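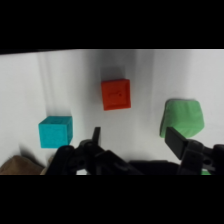 Muthu Suvarna wanted blocks that a four-year-old could tell apart by feel as well as by color, and said so in the first note sent to Mametti after the spring trial. The company has now put that request into its new line of tabletop play pieces, called Lundis, which goes on sale to preschools and therapy rooms in May.

Lundis is a set of small solid pieces for sorting, matching and early counting. The cubes come in strong colors, among them a red-orange and a bright turquoise, and have a matte surface with a slight roughness to it. Faint markings are set into the design so that children can find them with a fingertip. Each set also includes soft pieces in paler shades, such as a light mint green. These are larger than the cubes and flatter, with rounded corners and a puffy edge.

Mametti makes the pieces at its workshop in Tukovau. A full classroom set holds 70 pieces and comes with 2 storage trays and a printed activity booklet. The first production run is 400 sets. Smaller sets for home use will follow once the classroom orders have shipped.

"Teachers told us they had plenty of shiny blocks already," said Agnes Lindholm, head of product at Mametti. "They asked for something with less glare under ceiling lights, and for a soft piece a child could squeeze while deciding where it goes. We changed the finish twice before we were happy with it."

The trial took place in classrooms run by Nistor, a preschool group that has bought furniture from Mametti in the past. Staff logged 1,680 play sessions, most of them at a plain white table with only a few pieces out at a time. The activity booklet keeps to that approach. It suggests starting with two hard pieces and one soft piece, and adding more only when a child asks for them.

Several changes came out of the trial. The cubes were made slightly heavier so that they stay put when a sleeve brushes past. The markings were made shallower — the earlier ones collected crumbs and modeling dough. One of the soft shapes was dropped after staff reported that it was often mistaken for a cushion from the dollhouse corner.

All pieces can be wiped with a damp cloth and mild soap. The soft pieces may also be washed by hand and should be left to dry flat. Replacement pieces will be sold singly, by color and shape, and the order form is printed on the last page of the booklet.

Preschools that took part in the trial may keep their test sets or exchange them for the finished version at no charge. Orders for classroom sets are open now through the Mametti sales office. Requests for a loan set should include the name of the school and the age range of the children.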